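The Shed at Plenthorpe, Open for One Afternoon

Filed under: Visits

The bus to Plenthorpe runs when it feels like it, and in May it felt like it at ten past one, which left me forty minutes late for an open day I had been told was "drop in any time." Any time meant noon. By the time I found the right door, the coffee was gone and so was the talk on soldering.

The Plenthorpe workshop is a members' place in what used to be a feed store. You pay by the month, you get a shelf and a key, and you get to argue over the drill press. The wall by the entrance still says OATS in letters as tall as I am. Past it there's a bike corner, a loom that takes up more floor than anyone has forgiven it for, and a long back room that belongs, by right of persistence, to the people building Garnport.

Garnport is a two-armed robot for tidying a table. That's the entire ambition. Vija Rätsep started it at home, on her kitchen counter, until the kitchen was needed for food. She and Perrine Lemaire have been at it in the back room for two winters now, and the spending so far stands at 1,121 dollars, a number Perrine gave me to the dollar and then asked me to leave out. The arms came secondhand without a manual. The 1,121 doesn't count the manual they bought later, for the wrong arms.

I had pictured sparks. Most of what I saw was typing. They work the whole thing out in simulation first: a model of the table, a model of the arms, a heap of blocks and a tray to put them in. Vija built the simulated room herself over the holidays and went further than she needed to. It has baseboards. It has a door. I asked where the door went and she said she hadn't decided.

The reason for all this is money, mainly. A simulated arm that drives its fingers into the tabletop costs nothing, and the real left one has already done it twice. There's a dent in the bench, circled in pencil, with initials next to it. So each new idea gets run on the computer overnight, over 900 tries at a go, and in the morning somebody comes in and reads what went wrong. I was allowed to read one of these logs. It was like reading a diary kept by a very determined toddler. Reach, close, nothing. Reach, close, nothing. Reach, close, wrong block.

The trouble this spring is the flat pieces. A cube is a polite object and you can grab it from almost anywhere. A slab lying flat gives the fingers very little to hold, and if it's wide they can't get around it at all. Perrine wants to slide such pieces to the table's edge and let them hang over a bit. Vija wants both arms to squeeze from opposite sides. They have clearly had this conversation before, and they had it again for my benefit, with hand gestures, while a boy of about six tried to feed a glove to the real gripper. (Switched off. I checked. His mother checked after me.)

The second trouble is the arms meeting in the middle. Each one plans its own route and has no manners. The current fix is a plain rule that only one may cross the centerline at a time, which works and is slow enough that I finished a cookie between moves. A member called it the Rissanen junction, after the crossroads outside town where everybody waves everybody else through and the traffic backs up to the church.

They did run the real arms at 4, for an audience of nine and a dog. The right arm picked up a block, held it over the tray and thought about it for some time. Then it put the block in the tray. We clapped much harder than the event deserved. The left arm was asked to repeat this and declined, and Vija spent the next twenty minutes under the bench with a flashlight in her teeth, tracing a cable.

While she was down there Perrine showed me the cable bin, the bin of things removed from the cable bin, and a bracket printed in 5 versions, of which the second was the good one. They're hoping to take the table to the Irinura hobby fair in the fall if they can get it into Vija's car. The frame has been measured. The car has been measured. Neither of them would tell me the results.

I missed the last bus by a hair and walked back along the river road, which is pleasant if you like trucks. If you go, go at noon, bring your own cup, and stay to the right of the loom. Perrine sent over the layout they're using for the flat-piece runs, red slab included, and I'll put it up here with her permission.

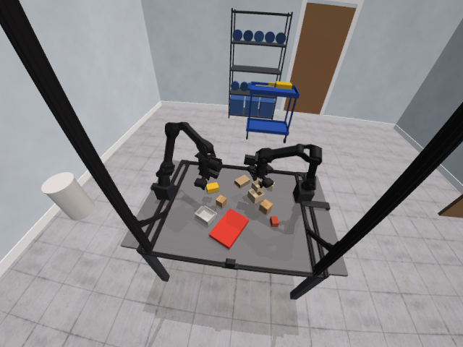
Perrine Lemaire wrote back that the one-at-a-time rule is already gone. Each arm now announces where it's headed and the other picks a different block, and they only stop if both want the same one. She also says the sliding idea is ahead, that Vija disputes this, and that I still owe the tin for the cookie.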